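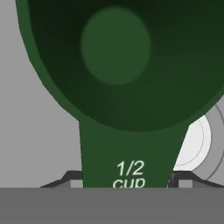

What do we need to budget for a second simulation seat at the Pramidstead site?
One floating license and one workstation. The gripper models are covered by the existing Dorkano contract and carry no extra charge.

Ticket 947
Opened: June 25, 2018
Category: Purchasing / simulation
Status: Waiting on vendor

Problem: Quote from Grukeneo lists three seats. Request was for one additional seat, two in total.

Log
1. Compared quote to request form. Form is correct. Vendor copied the seat count from the Blackwood order.
2. Asked for a revised quote. Received one with the right seat count, but support was priced per seat at $300 a month. Our current terms are per site.
3. Sent vendor the contract page showing site support. No reply yet.
4. Checked workstation memory against the grasp test jobs. Peak use was 77 percent with one job running. Two jobs at once will not fit - added a memory upgrade to the hardware line.

Next step: Hold the purchase order until the support line is fixed. Hardware can be ordered separately under the January budget code.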